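Kolteo is a small trading company which rents out and manages shop premises for owners who live abroad. It was founded in Brudlow by Si-eun Choo and Yu-na Ha, who had both worked for the retailer Nodano. The company has 73 employees and looks after 208 shops.

Kolteo does not buy the shops. The owner signs a contract for 2 years, and the company finds a tenant, collects the rent and sends a report every January. Its fee is a fixed part of the rent — the owners pay nothing while a shop stands empty. Contracts with relatives of the staff are not allowed under the company rules.
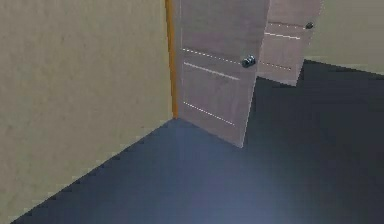

Handover of the premises is the part of the work for which Kolteo is best known among tenants. A manager and the tenant go through the rooms together and write down the state of each one. An open door with thin grooves across its face, set beside a plain beige wall, would take two lines in such a list — one for the door and one for the wall. Both sides sign every page. In December 2024 the company had over 1000 of these lists in its archive at Bae Street.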